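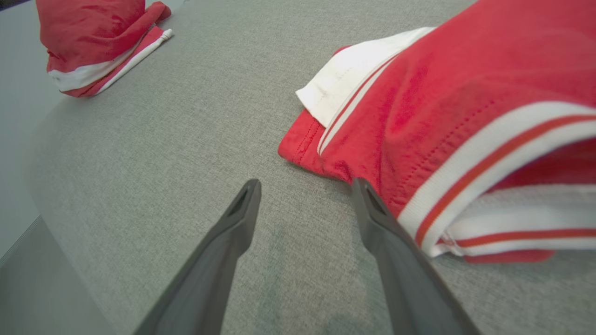
Figure 2. Two gripper fingers over a woven gray fabric surface.

4.2 Unfinished projects and the reasons given for them

Knitters in the Zeltow sample were asked to list every project then on their needles and to say when each had last been worked on. The 200 diaries returned by October gave 1131 separate projects. A project was coded as dormant if the diary showed no work on it for seven weeks in a row. Projects begun for a knit-along with a fixed end date were coded separately, as in Negussie and Brouwer's pilot study.

Dormant projects were mostly large garments. Sweaters tended to stall at the same two points: after the body was bound off and before the first sleeve, and again when only the seams and ends remained. Socks stalled between the first and the second of the pair. Shawls were rarely left for long, although several diarists wrote that the last rows of a wide shawl were slow enough to make them pick up something smaller.

The reasons written in the diaries differed from those given later in interviews. In the diaries, time was the usual explanation, often tied to a sick child or a busy stretch at work. In the interviews, the same knitters spoke more about the project itself — a yarn that split, a chart that could not be followed with the television on, a size chosen too quickly. One participant had written "no time" beside a cardigan on four pages. When interviewed she said that she disliked the color and had known it by the first cuff.

We coded both sets of reasons and kept them apart. Brouwer coded the diaries and Negussie the interviews, and each then checked a portion of the other's work. Disagreements mainly concerned entries in which a deadline was mentioned but not clearly blamed. These were left as "mixed" and do not enter the comparison in Section 4.3.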